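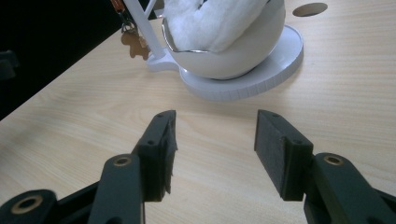

The first gripper that our neighbour built could crush an egg carton but it could not lift a sock. She laughs when she says this, sitting in the shared workshop at Girken where she rents half of a bench. She has worked on the gripper since March, mostly in the evenings, and the present one is the third. It is held in the hand and has two black fingers that close towards each other, each with a soft dark pad at the tip. The edges of the pads have already become a little fuzzy. "People look at the pads and tell me I should trim them," she says. "I will trim them when I stop changing them." For trying things out she likes a plain pale table, and she puts something on it that a person would have at home, like a white bowl filled with fluffy white stuff, or a key ring with a small gingerbread figure on it. "If it is only wooden cubes, you learn about wooden cubes," she says.

22 Jul 2021
By the Clasow Makers' Letter

Search this site Enter words Go

She did not come to this from engineering. For many years she repaired sewing machines, and she still speaks about the gripper in the words of that work. A joint is "sweet" or it is "dry". When I asked her what was the most difficult part, I expected to hear about motors or programs. She answered at once that it was the holes.

"Everything turns on a pin, and the pin sits in a hole," she says. "In the first one I let the pin turn directly in the plastic. In the beginning it was lovely. After two weeks the fingers were moving sideways like a loose tooth." Now there are brass-rimmed bushings in the arms. She presses them in with a vice and a piece of scrap wood, very slowly. She broke three arms before she found the right size of hole, and she keeps the broken ones in a tin, with the size written on each in white pencil.

The arms themselves are thick. I said they looked heavy for such small work, and she agreed. The second gripper had thin arms, and she was proud of how it looked. But when it closed on a full jar the arms bent, and the pads no longer met flat. "You could see light between them at the bottom," she says. "So I made them thick and ugly. My hand gets tired sooner, but the pads meet."

Her plan is to have two of the same fingers: one pair that she moves with her own hand, and later another pair at the end of a small arm with motors. She does the task first by hand and notes how the fingers went, and after this she wants the motor arm to do it in the same way. The motor arm exists at the moment only as a base, a shoulder and a bag of parts. The board which drives it is her own design, and she calls it the Hinolard – the name comes from a children's story her grandmother told, and she did not want to explain more.

I asked what all this has cost. She opened her notebook and turned it so that I could read. The total at the bottom of the page was 384 pounds, and the biggest line was for motors. Next came plastic for the printer. "The plastic is mostly mistakes," she says. The bench rent is not in the sum.

The notebook is also where she writes down every attempt at a grip. On the day of my visit the last number was 1,876. Beside each one is a short remark, often only "good" or "slipped". Some remarks are longer. One says: "Too much thinking, go home."

She lets me try it. It is strange at first, as if somebody has lent me a very large bird's beak. I can take up a pencil after a few attempts, but with a handkerchief I always pinch the table as well. She shows me how to come in lower and close the fingers earlier. It took her some 30 evenings, she says, to do soft things well, and she still has bad days with anything thinner than a towel.

The others at Girken have been patient with her. The big printer is supposed to be shared by booking, and in spring she had booked too much of it. There was a talk about this, a friendly one. Now she prints the arms at night and leaves the mornings free. In return she mends whatever has a belt or a pedal, and there is already a sewing machine under her bench with a note on it.

What comes next is the wrist. It has to turn without pulling the cable, and she has drawn it four different ways. One of the drawings she likes, but it needs a bearing she cannot find in the right size. She has written to a small shop, Amarasinghe, to ask if they have an old one in a drawer. At the time of writing there was no answer – she says she will give them until the end of the month and then change the drawing.

Related
A quiet fan for the laser cutter room
Girken open evening: what to bring
Repairing a foot pedal without the original parts
Old printers wanted for spare rails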